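Annelore Voß
2026-10-12
Garlic went in this morning at the Lunonstead plot. Posting my notes because a few people asked how I do it.

Annelore Voß
I grow two hardneck kinds, Idell and Ferraro. Idell has bigger cloves and peels easily. Ferraro keeps longer, usually into January before it starts to sprout.

Annelore Voß
Break the heads apart the same day you plant. Leave the skins on. Small cloves go to the kitchen, since they only make small heads.

Annelore Voß
Spacing is 6 inches in the row. Pointed end up, 2 inches of soil over the top. I went to 3 on the Irnwood side where the ground heaves in winter.

Annelore Voß
100 cloves of Idell this year, fewer of Ferraro. I lost a lot of Ferraro to rot last season. The bed stayed too wet, so I moved it uphill.

Annelore Voß
No fertilizer now except compost raked into the top few inches. I feed in spring when the leaves are a hand tall, then stop once the scapes show.
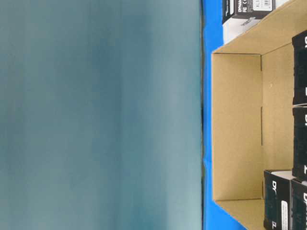
Annelore Voß
Mulch is chopped leaves, a good thick layer. Straw works too but mine always comes with seed in it and I end up weeding oats in May.

Annelore Voß
Water once after planting if the soil is dry. After that leave it alone until spring. Green tips before the snow are fine.

Annelore Voß
Shallots go in next, same bed, other end. Will post the spacing for those when they're done.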